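Workshop > Notebooks > Pitthorpe bench > Table sorting
Search this notebook Go

18/09/2021

Sorting and checking the toy stock on the black table. Subbarao wants the whole lot gone through before any more is ordered from Dadisetti, and the old list was last touched in March. It has 97 lines. Several are the same thing under two names, so I started a clean sheet and worked from the objects.

Kitchen pieces first. Spread over the center and right of the table so each one could be looked at on its own. The old list calls everything in this group "food, misc.", which is no use to anyone trying to find one piece. 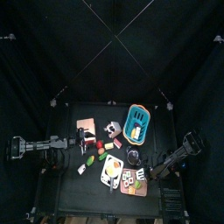

Kitchen group on the black table, with the teal basket and the cow-spot carton.

Names I am using from now on, please stick to them:

cow carton — the white one with black spots. Was on the list as "milk", "cow box" and "cube".
teal basket — orange rim, slots in the sides. Goes down as a container, separate from whatever is in it.
pink board — the cutting board. Goes back with the kitchen group, it had been listed under furniture.
flat peach block — bread or a board, can't decide. Written down as "peach block" until Lina says otherwise.

The red round fruit is either an apple or a tomato. The old list has one of each, and I have only entered what I could put a hand on. Fruit and vegetables get one heading for now.

Checked the Flornier order sheet for the bread question. It only gives a set number, 1742, and no piece names. Copied the number onto the new sheet in case we need to ask them.

Sushi next. These are easy to name and easy to mix up. I went with center color: "roll, green" and "roll, red". Lina Mansour had suggested naming them by filling (cucumber, tuna), but then somebody has to agree what the filling is. Color is quicker. They sit two by two in the pinkish tray, which leaves the rest of the tray for slices and leaves. 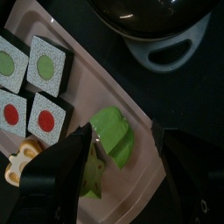

The lime green piece has gone down as "green leaf/pepper", with the slash, until one of us finds a better word. The star-shaped slice is "star fruit". I'd like the tray to stay sushi only in the long run — the slices slide under other things and get missed in a count. No spare tray at the moment. Asked Subbarao Nambiar whether the Ackermann trays are still in the cupboard at the back. He thinks they are but the lids went missing.

Labels: the white tape lifts at the corners on the plastic pieces, so I am labeling containers only. Basket, tray, box. Marker straight on the tape, capital letters, no codes. A roll of tape is down on the consumables page at 100 labels and we won't need nearly that many.

Odds and ends last. Anything that isn't food and doesn't belong to a set goes under "large/odd". The joystick is the main one. It had no line on the old sheet at all. It takes up a lot of table for one object and the stick makes it awkward to put in a bin with anything else, so it gets a shelf space of its own.
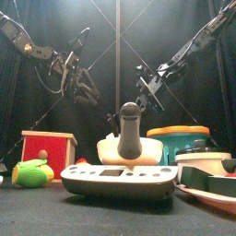 The red box with the natural wood edges is open at the top and would do for small loose parts, if the joystick shelf has room for both. Corn cob goes back to the vegetables, husk leaves and all. I had it under "large/odd" for its length, then crossed that out.

Still open:
- peach block, bread or board (Lina)
- apple or tomato
- lids for the Ackermann trays (Subbarao)
- duplicate lines on the old list, 4 pages still to go through
- shelf labels for "large/odd"

Old list stays in the folder until the new one has been checked by a second person. Please don't write on it. New sheet is clipped to the inside of the cupboard door, pencil on the string.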